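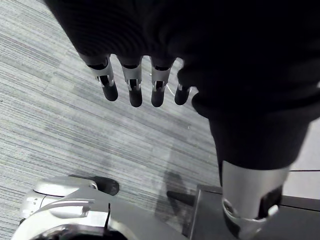
カテゴリ:暮らしの記録 > 洗面所・水まわり
タグ:片づけ/歯みがき/引き出し/年始

あけましておめでとうございます。もう時間がないので急いで書きます。夕方から義母が来ます。

年末に台所で力つきて、洗面所が丸ごと残ってました。毎年これ。去年も同じこと書いた気がする。読み返してないけど、たぶん書いてる。

で、今朝やりました。タイマー25分かけて。途中で洗濯が終わって呼ばれたので、正味はもっと短いと思う。

まず引き出し。洗面台の下、グレーの引き出しです。上の段を全部タオルの上に出す。出てくる出てくる。ホテルのシャンプー、ヘアゴム、使いかけの日焼け止め、なぜか単三電池。綿棒のケースは空のが出てきて、中身の入ってるほうは奥でひっくり返ってました。綿棒だらけ。引き出しの底って、なんであんなに粉っぽいんだろう。髪の毛も。掃除機のノズルを細いのにつけかえて吸って、あとは濡らした布で拭いただけです。洗剤は使わず。

日焼け止めは処分。シャンプーは帰省用のポーチへ。電池はテスターがどこかにあるはずなんだけど、それを探しはじめると台所に戻ることになるので、いったん玄関の小皿に。玄関の小皿がこうやって育っていく……。

11月にSkavitzで買った仕切りケース、919円。買ったまま袋に入れて棚の上に置いてたやつ。やっと使いました。深さが引き出しより浅くて、上に4センチ空きます。もったいない気もするけど、重ねると下のを絶対見なくなるので空けたままにします。これは前に失敗したので。

仕切りの中身は、手前が毎日使うもの、奥が月に何回かのもの。爪切り、とげ抜き、絆創膏は奥。コンタクトの保存ケースは手前。ヘアゴムは夫も子も勝手に持っていくので手前の端っこ。名前シールを貼ろうか迷って、やめました。シールの台紙を出すのがめんどくさい。

次、天板。

うちの天板はグレーと白の大理石模様で、これが水はねの跡は目立たないのに歯みがき粉が飛んだのは目立つという、なんとも言えない柄です。最初Antoniadisのカタログで見たときは白い無地のほうにするつもりで、夫がこっちがいいと言い張って、5年たってもまだその話をします。今日もしました。

天板に出しておくものは減らす。決めたのはそれだけ。コップと、花と、あと石けん。石けんは今洗ってるのでどかしてあります。

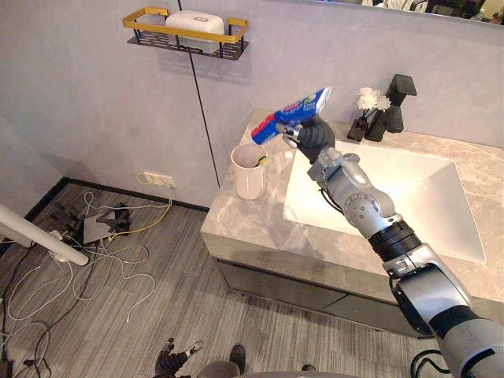 歯みがき粉っぽい青い箱と、白いコップ。うしろは黒い水栓と白い花

歯みがき粉の買い置き問題。これが本日のメインでした。

うちは箱のまましまうか、箱を捨ててチューブだけしまうかで、ずーっと揺れてます。箱のままだと積めるし、残りがひと目でわかる。でもかさばる。箱から出すと引き出しにすっと入るんだけど、転がるし、開けたのと新しいのが混ざって、同時に使いはじめる人が出る。だれとは言いませんが夫です。

年末のまとめ買いでやたら増えてたので、今回はこうしました。

買い置きは箱のまま、下の段。
使うぶんだけ箱から出して、コップのところへ。
箱はその場でたたんで紙ごみ。あとで、はナシ。

あとで、にすると洗面ボウルのふちに空き箱が乗ったまま朝になります。で、濡れてふにゃふにゃになって、紙ごみに出せなくなる。何回やったか。

Annelore Ehlersさんの片づけのメルマガ(友だちが訳して回してくれてる)に、歯みがき粉は立てて置けって書いてあって、ほうほうと思って立ててみたんですが、うちのコップだと背が高いチューブは倒れるんですよね。コップごと。口の広いコップに替えればいいのかもしれない。でもこのコップ気に入ってるんです。無地で、飾りがなくて。

チューブは結局、使う人が使ったら引き出しの手前に戻す、ということにしました。戻すかなあ。戻さないだろうなあ。

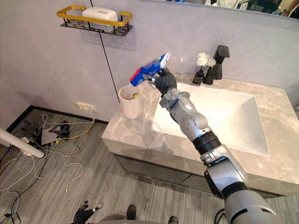

青いチューブ、端っこが赤。コップのそばの天板は広めに空けてます

壁の棚も少し。ふちが金色っぽい細い棚で、Trundumの通販で買ったもの。前はここに化粧水とか香水の試供品とか、細いびんをずらっと並べていて、掃除のたびに全部おろすのがいやで拭かなくなってました。今は丸っこい白い箱を置いてます。それだけで拭く気になるから不思議。箱の中身はヘアピンとか、まあ、細かいもの。中は見せられません。

花は白いまま。色のある花も考えたけど、壁がグレーで花びんも黒いので白が落ちつきます。あと私が選ぶと絶対ピンクになるので、家族に止められました。ほこりは柔らかい筆でちょいちょいと。使い古しのチークブラシが最高です。試してみてね!

水栓は黒。かっこいいんだけど水あかが白く出るんですよー。これは前にも質問をもらってたので書いときます。うちは使ったあとに乾いた布でひと拭き、だけ。クエン酸は表面の仕上げによってはよくないらしいので、説明書を見てからにしてください。説明書は引き出しの底から出てきました。しわしわで。

洗面ボウルは四角くて大きいので、角にぬめりがたまりやすいです。スポンジの角を押しこんで洗う。古い歯ブラシでもいいけど、歯ブラシだと水が顔に飛びます。飛びました。今日も。

そうそう、途中でBrunoが来て、出したヘアゴムをくわえて逃げたので追いかけてました。犬にヘアゴムは危ないので、床に広げるのはやめたほうがいいです。うちも次からは洗濯機の上に広げまさう。

残ってるのは下の段の右がわ。ドライヤーのコードがどうしてもきれいに入らない。くるくる巻くとクセがつくし、巻かないとはみ出して引き出しが閉まらない。何かいい方法ある人は教えてくださいい。本気で待ってます。

あと鏡。鏡はまだ拭いてません。義母が来るまでに拭けるかどうか。無理かも。

とりあえず今から買いもの。豆腐とねぎと、お年賀のお菓子のおかわり。では!

コメント

ゆずこ
あけおめです。うちも歯みがき粉は箱のまま派です。箱に開けた日を書いておくつもりが、箱を捨てちゃうので意味なかったです…。

まめ太の母
ドライヤーのコード、ゆるく8の字にして面ファスナーでとめてます。きつくしないのがコツかも。Brunoくん、飲みこまなくてよかった〜

nekoze
黒い水栓、見た目にひかれて検討中でした。毎回拭くのか……家族会議します。

管理人
みなさんありがとうございます!8の字やってみます。鏡は間に合いませんでした。

最終更新:2020年1月3日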